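The Simulated Cell Deserves a Maintenance Log

2019-10-24

When Grukisside commissioned its handling cell, the contract required a simulated copy to be kept alongside it. The copy has been treated ever since as a finished article. It should be treated as plant.
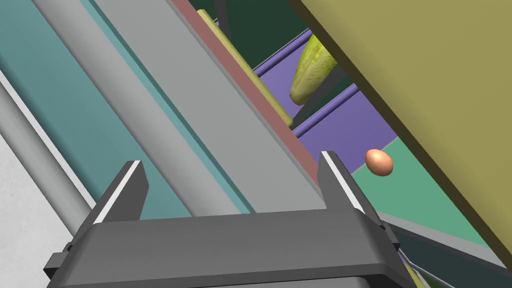 Maintenance of a cell begins with its reference positions, and the simulated cell is no exception. At Grukisside the wrist view is checked against 338 stored poses before any change is accepted. A small brown egg beyond the right finger is a stern test of such a view, as an error in finger spacing that a box would forgive matters greatly with a shell. The check should be signed for.

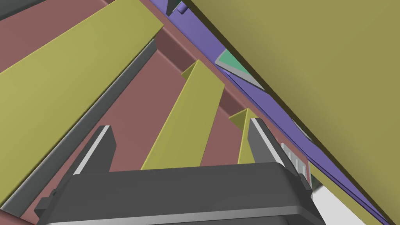
Who should own the simulated cell once it has been handed over? The maintenance team should own it, with the same authority to stop work that it holds over the real machine.

Under the present arrangement the model belongs to Kotari, the supplier, and faults are reported through the Clirketer portal. Last November a correction to the finger geometry waited five weeks for approval.

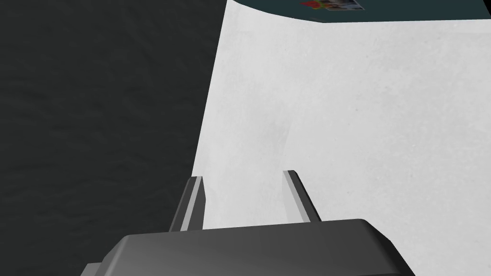
During that delay, programs continued to be released against a gripper model known to be wrong. Such a practice would not be tolerated on the shop floor. The full service schedule for the real cell runs to 396 entries, and the model is mentioned in five of them.
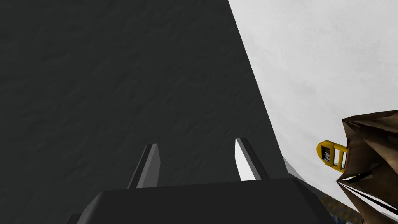
Seok has objected that a model does not wear, and that a service interval for it would only add paperwork. The first point is correct. The real fingers do wear, however, and are replaced, and each replacement leaves the model further from the machine it stands for. An entry in the log at every finger change would be a modest duty, and it should be written into the next contract.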